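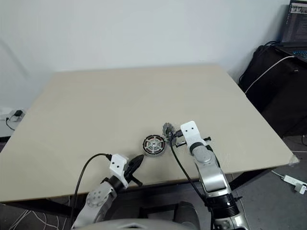

Bench notebook, gear and disc parts
February 21, 2026

Started with the board. Wiped the top with a damp cloth and then a dry one, same as last time. The scuffs don't come off with water and I'm leaving them alone. They don't catch a part sliding over them, I checked with a fingernail. The finish has a bit of shine, so the lamp on the window side stays off when we need to look at teeth. With only the ceiling lights on you can see the edges of the gear fine.

Parts on the board today: the round disc with the red and white ring, and the gray gear-shaped piece. Everything else from the Sivel box stayed in the box. Last time we had too much out at once and the small washers ended up under the disc, which cost us most of a morning looking for a wobble that was only a washer.

Disc first. It sits flat. Pressed at the rim in several places and got no rocking. The black outer rim is clean, no chips. The spokes at the hub had some gray dust between them, which I got out with the soft brush. Don't use compressed air on this one, it pushes the dust in toward the center and it comes back out later on the part you least want it on. The red and white ring is handy as a marker. I've been using the edge between one red segment and the next white one as the zero position and putting a pencil tick on a strip of tape beside it. The tape goes on the board and never on the disc. Somebody put tape on the rim in August and the glue took longer to clean off than the whole job.

Gear piece. Went over the teeth with the magnifier. They are all there. One has a small flat on the tip, which was already in the notes from before, so not new. Edges feel sharper on one face than on the other. I've been calling the sharp face "up" and the tray label says the same, but the Kastska sheet has it the other way around. Need to settle this before anyone else writes anything down. For this entry, up means sharp face up.

Measured across the teeth with the calipers, then again a quarter turn around. Calipers zeroed before and after. The two readings agree within what I can hold by hand. Numbers are in the table on the shared drive, not copying them here because last time the copy had a typo in it and the typo is what got used.

Weighed the gear on the small scale. The scale drifts if the door is open, so shut the door, wait, then tare. Did it 10 times and kept all of the readings, including the one where I leaned on the bench.

Order of work, as done:
Wipe board, wait until dry.
Disc down, flat, zero mark facing the wall.
Tape strip beside it, pencil tick.
Gear in from the right, sharp face up, set down beside the disc without touching the ring.
Lift, turn, set down again.
Brush the board between sets.

Did 40 set-downs in the first block and stopped to look at the teeth again. No change that I can see with the magnifier. Did another block of 40 after lunch. The gear left a very light gray mark on the board where it lands. Comes off with a dry cloth. I'd guess it is dust from the teeth and that it will fade over the next blocks, but write it down each time so we can tell.

One thing that bothered me. The gear does not always settle in the same direction when it is set down. It's fine for position, but the teeth point a little differently each time. If all we want is "beside the disc" then it doesn't matter. If we want the flat tooth facing a known way then we need a mark on the gear too. A dot of white paint pen on the sharp face would do it. I haven't done it yet. Paint adds a bit of weight and I would like to finish the weighing first.

Tried a thin rubber mat under the parts for a short while. It's quieter and the gear doesn't slide, but the disc no longer sits flat, because the mat has a curl in it from being rolled up. Took it off again. The mat is under the heavy Baumgart catalogs by the door. Please leave it there until it is flat.

Storage. Disc goes in the foam tray, hub up, lid on. The gear goes in its own bag. They were sharing a tray before and the teeth were resting against the rim. No damage that I found, but there is no need for it. I cut a second pocket in the foam for when the bags run out. It's a little tight on one side, trim it with the long blade if you have it out anyway.

Labels: the tray label still says Ruvadska with the old part name. I crossed out the name and wrote the current one under it. The printed label can wait. Whoever prints next, please do this one and the one on the Sivel box together, the roll is nearly finished and it wastes a length of tape at every start.

Stock. We have 2 bags of the small washers left, one opened. Brush is losing hairs, found one on the board and one in the foam. Need a new one. The wipes are fine. The pencil is fine. Magnifier screw is loose again, tightened it with a thumbnail, needs the proper driver.

Asked Kastska for a price on spare gears. The smallest lot they quote is 4000, which is silly for us. Will ask whether they can send a few loose ones from an opened lot. If not, we look after the one we have.

Open items:
Agree on which face is up and fix either our label or our copy of the sheet.
Paint dot, after the weighing is signed off.
Mat, check whether it's flat yet.
New brush.
Ask Kastska about loose gears.
Repeat the caliper readings after the next two blocks, same hands if possible.

Room was cool in the morning and warmer after lunch. I don't have a thermometer near the board so that's all I can say about it. There is one in the drawer with the batteries out. Put batteries on the list too.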